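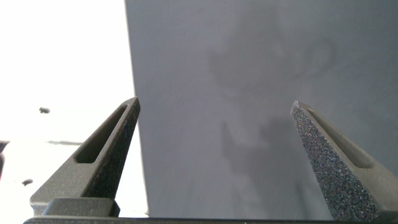

Odville gear kit goes on sale to schools in December

Negri has announced a gear assembly kit for school workshops and evening classes. The Flumwood kit is built up on a flat white ring with a large round hole in the middle. Spur gears go onto upright metal pegs, and learners turn them by hand to check that the teeth meet.

The kit was put together at the company's workshop in Odville and

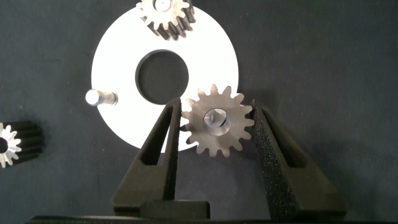

will be sold through its own shop and by Hokau, which supplies schools in the region. Each order comes with a printed work card and a storage tray. A first run of 50 kits has been made.

Spare gears and pegs can be ordered singly, so a lost part does not mean buying a new set.
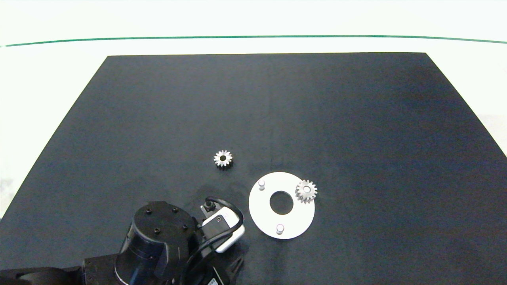 Hokau said it had been asked for a kit of this kind by several design and technology departments, and that teachers mostly wanted parts large enough to be handled without tweezers.

Orders placed before the end of December will be sent out free of charge. The price is £31 per kit, and each one carries a 2-year guarantee.

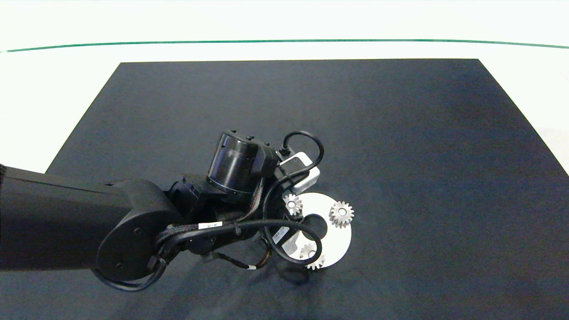
At the work mat, Odville.

Trade enquiries should be sent to the Negri sales office, Odville.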